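The One-Thing-on-the-Desk Experiment, Week Four

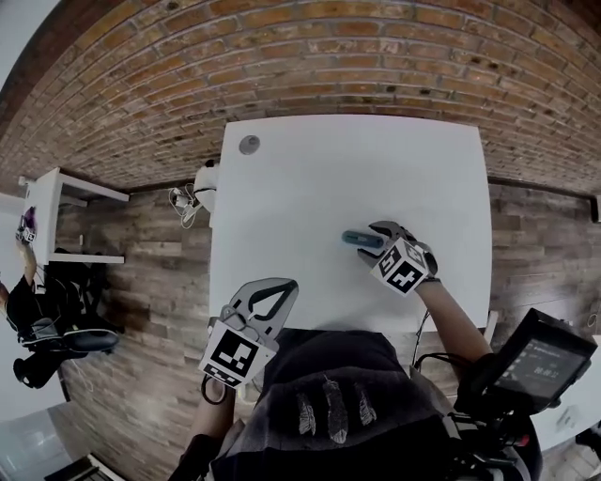 White table, brick wall, one small teal thing.

I don't trust clear-desk people. There, I said it. Every few years the same advice comes around in a new jacket, and this time it came from Sosina Ejigu's newsletter, which a friend kept forwarding until I gave in. The rule is that you take everything off the table and you put back one item at a time, only when you need it. Then you put it away again before you reach for the next. She claims it changed how she works. She also sells a course, so.

I went along with it for the month of June. I have a white table by the brick wall, with a gray grommet in the far left corner that I had forgotten existed, it had been under a stack of mail for so long. The first clearing took most of a Sunday. I will admit the table looked good. I will also admit that everything on it went into two boxes in the hall, and one of those boxes is still there.

What did I get out of it? Less than promised. Picking up one object at a time makes you slow, and slow is pleasant for maybe an hour. After that I wanted my pens where I could see them. The newsletter says a cleared surface "invites focus." Mine invited the coffee cup, then the second coffee cup, then a catalog from Lambert that I have no memory of ordering.

White was probably a mistake too. It shows every crumb and every pencil mark, and I now wipe it down far more than I ever wiped the old one. Valentin Ortner left a comment last time telling me to get a desk mat. Valentin, a desk mat is a thing on the desk.

The bit I'm keeping is the grommet. All those months of cords hanging over the front edge and there was a hole for them the whole time. I'm also keeping the brick wall bare, after years of leaning folders against it. It's a nice wall.

The course costs $79, if you're tempted. I'd try a free weekend and a couple of boxes first, and see how many of them you unpack. The one in the hall is mostly chargers.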